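Teleop demos are fine until the fingers close, then the object gets dragged. Record by hand instead?

Posted in Arms and Grippers > Teaching and Demonstrations
Tags: teleoperation, hand guiding, gripper, latency, soft objects
Viewed 331 times

palaniappan_lab
Member since March

I am collecting demonstrations for a pick and place task on a tabletop. Single arm, parallel gripper, wrist-mounted, cable from the gripper running outside the arm. Objects are play food and small cartons on a placemat, plus a plate. The task is to pick the soft item off the plate and set it down on the mat without moving the plate.

Setup: operator drives the arm from a handheld controller through the Nastau bridge. Pose commands go out at 10 Hz, the arm interpolates between them. Gripper is a trigger on the same controller, mapped to finger position from fully open to fully closed. Logging is done with Preltomik, one file per episode, all streams stamped on the host.

I have 300 episodes. Reach and approach look good. The problem is at the grasp. In a large share of the episodes one finger touches the object before the other, the object slides or tips toward the far finger, and the operator then corrects sideways while still closing. Sometimes the plate moves with it. The pick usually succeeds in the end, so these episodes are marked as good. The trained policy has learned the sideways correction very well and does it even when it is already centered.

I tried the following:

Slower closing speed. The drag is smaller but still there, and operators started to pause for a long time above the object. The policy now pauses too.

Asking operators to center before closing. It helps for the first few episodes of each session and then wears off.

Raising the command rate. The bridge accepts it but the arm gets rough near the table and I went back.

The arm has a hand guiding mode. Should I throw out the remote data and record everything by hand guiding? Or is there a way to fix the remote setup? I would prefer not to lose 300 episodes.

Edit: asked in the comments, the operator sits behind the arm and watches the table directly. There is a wrist camera stream but it is only logged, not shown to the operator.

Edit 2: finger force is not measured. Motor current is available but I do not log it at present.

rinemow_user
Accepted by the poster

Your second to last line has the cause in it. From behind the arm the operator can't see the gap on the far side of the object. The wrist hides it. They close, see the object move, and only then learn the offset. The sideways correction is the only feedback they get, so they will keep doing it whatever you tell them.

Do these in order and stop when the problem goes away.

1. Show the wrist stream to the operator. A small monitor next to the table is enough. Check the delay first: wave something under the gripper and compare the screen with the table. If the operator can notice the lag, lower the resolution of the displayed stream and keep the logged one as it is.

2. Lock lateral motion while the trigger is moving. In our cell we hold x, y and rotation from the moment the trigger passes a small threshold until it stops. Z stays free. If the operator is off center, they have to open, move and close again. It feels clumsy for one session. After that people center properly because a bad close costs them time.

3. Log the motor current. It is noisy, but the contact edge is visible on most grippers and you will want it later for sorting episodes.

On the existing data, do not throw it out. Write a filter which finds lateral motion of the tool during finger closing, and split the episodes there. The approach segments can be kept for all of them. For the grasp segment keep only those below your limit. When we did the same cleanup, the policy trained on the reduced set was better than the one on the full set, with the same settings.

One more point. "Good" should not mean only that the object ended up in the right place. Add a second label for whether the plate moved. It takes the operator one key press at the end of the episode.

As for hand guiding: it gives clean trajectories, but you have hands and forearms in every wrist and scene image. If your policy takes images as input, you would have to record by hand and then replay each trajectory with the scene reset exactly. With soft objects the reset is never exact. For a task without vision I would hand guide without hesitation.

preltomik_fan

just use hand guiding, its way faster. we did a whole task in a morning. you push the arm where you want and press the button and thats it

Comment from palaniappan_lab: Did your policy use camera input?

Comment from preltomik_fan: no, fixed positions, the parts sit in a tray

nastau_bridge_notes

Agree with the accepted reply on the lock and the display. Adding some points on timing, which nobody has checked yet.

The pose commands run at 10 Hz and the arm interpolates. The gripper command most likely does not go through the interpolator. So the fingers follow the trigger almost at once, while the arm is still finishing the last pose segment. If the operator squeezes at the moment they believe the arm has arrived, the fingers begin to close during the tail of the move. From a distance it looks exactly like poor centering.

To test: command a straight move with a trigger press at its end, no object on the table. Plot measured tool position and measured finger width on the same time axis. If the width changes before the position is flat, you have an ordering problem in addition to the visibility problem. Delay the gripper command by one pose period, or gate it on tool speed.

Also check which values you are training on. Commanded pose and measured pose differ by the tracking lag. If the action is the commanded pose and the observation is the measured one, that is fine. If both are measured, the policy sees a grasp which starts late relative to the arm.

Last, look at the gripper cable. If it runs free from the gripper across the work area, it can push light objects before the fingers reach them, and the pull on the wrist changes with the pose. Route it up along the arm with some slack at each joint. Then record 3 test episodes with the same start pose and compare the tool paths before you start a new session.

palaniappan_lab
Follow-up

Ran the timing test. The fingers begin to move before the arm has settled, so it was both problems. I gated the gripper command on tool speed and added the lateral lock. The wrist stream is on a monitor now. Filtering the old episodes is in progress. I have not rerouted the cable yet. Grasp position over the plate with the present setup: 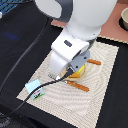
rinemow_user: Reroute the cable before you record anything you intend to keep. If you move it halfway through, you get two sets of images that differ in a way the policy can pick up on, and you will be filtering again. Also write the speed gate threshold into the episode header. You will change it at least once and the old files won't tell you what it was.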